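About Urix

Urix runs the technical side of outdoor film nights and other small neighborhood events. We supply and operate the screen, projector, sound, seating plan and power for parks, apartment complexes, school fields and parking lots. We do not book the films, sell the food or choose the dates. Those decisions stay with the host.

The company was set up by Warrick Bright, a projectionist by training, to serve the neighborhood associations in Ashby. The first season was a single series of four films on the lawn behind the Ashby library. We now work in Ashby, Drekau and the towns between them, from March until the end of October, with a short indoor program in winter.

What we provide

Screens come in three sizes. The smallest suits a courtyard audience of up to 100 people. The middle size covers most park events, and the largest is used for audiences of up to 1,000. All three are inflatable and need a flat area clear of overhead lines and branches. Grass, asphalt and packed gravel are all acceptable. On hard surfaces we use water ballast in place of ground stakes, and the host must provide a tap within reach of the site.

Sound is delivered through a main pair of speakers, plus delay speakers when the audience extends past the twelfth row. Levels are measured at the property line before the film starts and again after the first reel change or the first 20 minutes, whichever comes first. If the city permit sets a limit, we work to that limit and give the host a written copy of the readings.

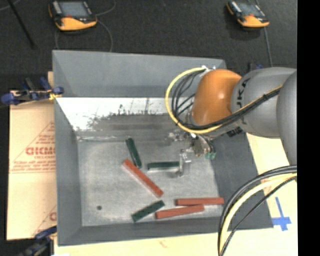

Power is normally taken from a site supply. Where there is none, we bring a quiet generator and place it downwind of the seating. Cable crossings on paths are covered with ramps suitable for wheelchairs and strollers.

Scheduling is handled through Dekgate, our own booking system. A host enters the site, the expected attendance and the preferred dates, and Dekgate returns the available crews and a start time based on local sunset. In June and July this can be later than families would like. Hosts who want an earlier finish usually choose a shorter film or move the event to September.

Weather

The decision to go ahead is made at noon on the day. Inflatable screens are not raised in sustained winds above the limit set by the manufacturer – this is not negotiable, and the crew chief has the final word. Light rain does not stop an event unless the host asks us to stop. Each booking includes one rain date at no added charge.

Licensing and permits

Public showings need a license from the rights holder, including free showings on private property. The host obtains the license and sends us a copy before the event. Park permits and street closures are also the responsibility of the host. We provide a site plan, proof of insurance and an equipment list in the format used by most city offices.

Crew and office

A standard crew is three people. Events with the largest screen use five. The office in Ashby is open on weekdays, and the equipment store is in Drekau. Site visits are free within both towns.

Page last revised 16 December 2023. Bookings for the next outdoor season are open.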